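FOR RELEASE July 8, 2024

Galang Opens Table-Clearing Workshop for People Who Own Tables

Galang, the home-tidying studio run by Celeste Zúñiga, will open its first evening workshop to 104 households this summer. The subject is the tabletop, and what ends up on it by dinnertime.

A trial in May drew 122 sign-ups for far fewer chairs. "People will drive across town to learn how to fold a cloth," said Zúñiga. "I have stopped asking why."

The course takes five sessions. Rogelio Dumlao teaches cloths and towels. Markos Balaskas has bottles — full, half full, and the kind with one swallow left that everyone in the house is saving for someone else.
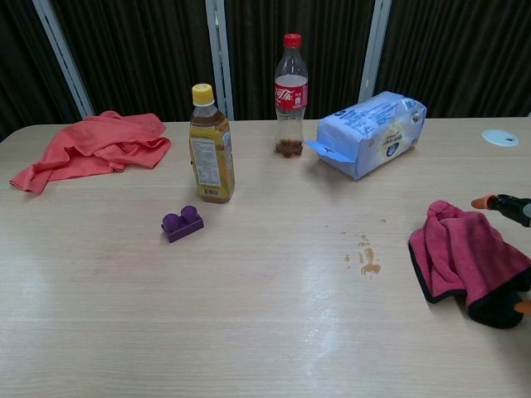 Do I need to bring my own clutter?
Bring one bag of whatever is on your table now. Galang supplies the tables and spare cloths.

Places are booked through the studio desk. Bienvenido Panganiban handles press questions and prefers them before lunch.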